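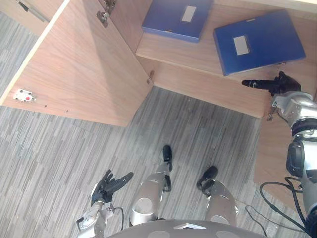
## Section 6: Cabinet Task Cell – Set-up, Cable Checks and Routine Care

Applies to: Rirketeo two-arm legged unit with Skeltemeo hands, Clokent controller, software 2.4 or later
Revision: October 2019

This section covers positioning the unit at a hinged-door storage cabinet, teaching the door and shelf positions, and the inspections required between runs. It assumes the unit has been assembled and powered up once in accordance with Section 3. Work on the internal wiring of the arms is covered in Section 9 and must not be attempted from this section.

**CAUTION:** Both arms can move without warning while the controller is in RUN. Press the emergency stop and confirm that the controller shows HOLD before placing any part of the body between the arms and the cabinet.

### 6.1 Before you start

You will need:

- the Clokent pendant, charged
- the Begum fitting kit (hex keys, torque driver, hook-and-loop cable ties)
- a steel rule, 200 mm or longer
- masking tape
- a dry lint-free cloth

Check that the cabinet is standing level and cannot tip when the door is fully open. A free-standing cabinet must be fixed to the wall or weighted at the base. Open and close the door by hand through its full travel. A door that drags, sags or springs back will not give repeatable results and should be adjusted at the hinges first.

### 6.2 Positioning the unit

1. Set the controller to HOLD.
2. Open the cabinet door to its working angle and tape a mark on the floor under the outer corner of the door.
3. Bring the unit up to the cabinet with the torso facing the opening. Two people are required for this step.
4. Place both feet flat on the floor. The toes must not touch the cabinet base or the swept path of the door.
5. Close the door slowly by hand. If it touches a foot, a hand or a cable at any point, move the unit back and repeat from step 4.
6. Tape around the heel of each foot. These marks are the reference for all later runs.
7. On the pendant, select CELL > BASE > STORE.

**Note:** On carpet, the feet settle during the first few minutes of standing. Wait until the LEVEL indicator on the pendant stops changing before carrying out step 7.

**Note:** Do not use carpet tile seams as reference marks. Tiles creep under load and the seams are not reliably square to the cabinet.

### 6.3 Teaching the door

The door is taught as an arc with one fixed axis. The controller calculates the arc from three points on the outer edge of the door.

1. Select CELL > DOOR > TEACH. The arms become compliant.
2. Support the left arm at the forearm. Do not lift it by the hand.
3. Bring the index fingertip to the outer edge of the closed door and press POINT.
4. Repeat with the door half open and again at the working angle. Keep to the same height on the door edge each time.
5. Press SOLVE. The residual is shown in millimetres. Accept the result if it is 2 or less.
6. If the residual is higher, check for play in the hinges and teach all three points again.

Keep fingertips clear of latch plates, catches and screw heads when taking points. Contact with raised hardware shifts the point and can tear the fingertip cover.

### 6.4 Teaching the shelf

1. Load the shelf with the items to be handled. File boxes should lie flat, lid up, with the label visible to the head camera.
2. Select CELL > SHELF > TEACH.
3. Guide the right hand to the left end of the front shelf edge, index finger extended and remaining fingers curled, and press POINT.
4. Move along the edge to the right end and press POINT.
5. Lower the hand until the finger is clear of the shelf, withdraw it straight back and press SOLVE.

The boxes do not need to be square to the shelf. The controller takes the heading of each box from its lid edges. It cannot, however, separate two boxes whose lids overlap in the camera view.

**CAUTION:** Do not withdraw the hand by raising it. The knuckles will strike the underside of the shelf above.

### 6.5 Cable routing check

Carry out this check after every teaching session, and again at the start of each working day.

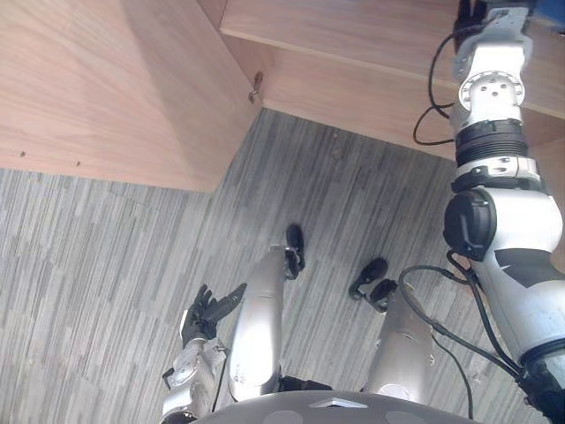 Arm cables must have enough slack to allow full wrist and elbow travel, but any loop standing away from the arm is a possible snag point. Set the controller to HOLD with the right arm raised to the cabinet and inspect the full run from the hand to the torso. Two areas need particular attention: the loop on the upper part of the arm, which curves out to the left against the shelf, and the bundle leaving the lower joint, which arcs across the carpet beside the foot. Confirm that neither is pinched, and that the upper loop cannot hook on the cabinet edge when the arm withdraws.

1. Run a gloved finger along each accessible cable. Feel for flattening, nicks or stiff spots.
2. Check that every connector is fully seated. Do not pull on the cable to test it.
3. With the arm in HOLD, measure the widest gap between the upper loop and the arm housing. If it exceeds 200 mm, shorten the loop with a hook-and-loop tie. Never use a nylon zip tie on a moving loop.
4. Check the lower bundle against both feet. No cable may pass under a foot.
5. Return to RUN at reduced speed and cycle the arm 6 times between REST and SHELF. Watch the cables, with one hand on the emergency stop.
6. If a cable catches, press the emergency stop, free it by hand and repeat from step 3.

### 6.6 Routine care

| Interval | Item | Action |
|---|---|---|
| Daily | Fingertips | Wipe with dry cloth; replace torn covers |
| Daily | Cables | Check as in 6.5 |
| Weekly | Foot soles | Remove carpet fibre and grit |
| Weekly | Cabinet hinges | Check screws; tighten by hand only |
| Monthly | Arm joint rings | Wipe clean; inspect for scoring |
| 2475 door cycles | Door arc | Re-teach as in 6.3 |

The door cycle count is found under CELL > DOOR > COUNT. Reset it only after a successful SOLVE.

Carpet fibre collects at the ankles faster than on a hard floor. Remove it with tweezers, controller in HOLD. Compressed air will drive fibre into the joint and must not be used. Solvents, including methylated spirits, will cloud the arm shells.

### 6.7 Faults

**E-31, DOOR NOT AT ARC.** The door was not found at the taught position. Check that the feet are inside the tape marks and that the cabinet has not moved. Re-teach if either has shifted.

**E-34, SHELF EDGE LOST.** The head camera cannot resolve the front edge. Usual causes are strong side light, a box projecting past the edge, or the right hand parked in front of the shelf. Send the arm to REST and retry.

**E-40, WRIST LOAD HIGH.** The wrist is pushing against something, or a cable has pulled tight. Press the emergency stop and carry out 6.5 in full. Do not clear this code from the pendant without an inspection.

**E-52, FOOT LOAD UNEVEN.** One foot is carrying too much of the weight. Check for a cable or lifted carpet tile under the sole, then repeat 6.2 from step 4.

Record all E-40 and E-52 codes in the cell log with the door cycle count at the time. Units showing E-40 twice in the same shift are to be taken out of RUN and referred to Section 9.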